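The Grip That Lied

Every robot shop has a fault it still talks about over lunch. At Tallura, it's the October one, and I love it, because for two whole shifts everybody was sure they knew what was wrong and everybody was looking in the wrong place!

The job sounds easy. Parts get dumped in a bin in a messy heap, and the arm has to reach in, pick one out, lift it and set it down somewhere useful. People do this without thinking. For a machine it's a wonderful puzzle, with parts leaning on each other and bin walls waiting to be hit. The Tallura crew had a picking program called Fikomitz that had run nicely all summer, and they were getting ready to show it off.

Then it started dropping things. The arm would go down, close its fingers, report a good grip, come up and let go halfway to the drop spot. Once a bar landed outside the bin and skidded past the table, which is when the work stopped and the safety talk began. A falling part is a nuisance inside the bin. Outside it, near someone's foot, it's an incident, and it got written up as one.
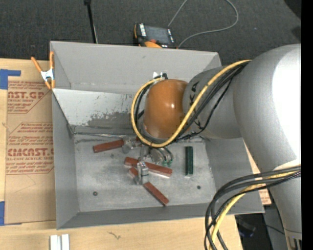 Tallura Bin Picking Team, Clurnudgate Workshop

Cables were the first suspect, and you can see why. A KUKA arm reaching into a bin drags a lot of wiring along with it, and the yellow line loops right under the orange wrist housing. The team spent most of a shift flexing connectors and watching the signal. Not a flicker.

Next they blamed the vision. Then the bin itself, which might have been creeping on the tabletop (there's still a clamp on the corner). They changed one thing at a time, reran the same picks and kept getting the same drops.

The answer was in the software, and it's a beauty. Fikomitz decided it had a good grip by checking how far the fingers had closed. A bar pinched by its very edge stops the fingers at nearly the same spot as a bar held squarely. So the program saw the right number, said "got it," and sped off at full pace with a part hanging on by a sliver.

The fix came in 3 pieces: a slow test lift, a second check of the fingers at the top of it, and a lower speed until the arm clears the bin wall. If the second reading has moved, the part goes back down and the arm tries again. It costs 4 seconds a pick. The crew grumbled about that for a day, then watched a long run with no drops outside the bin and stopped grumbling.

The neighbors at Khattak have since asked for the test lift routine for their own cell, and the incident sheet is still taped up by the workshop door.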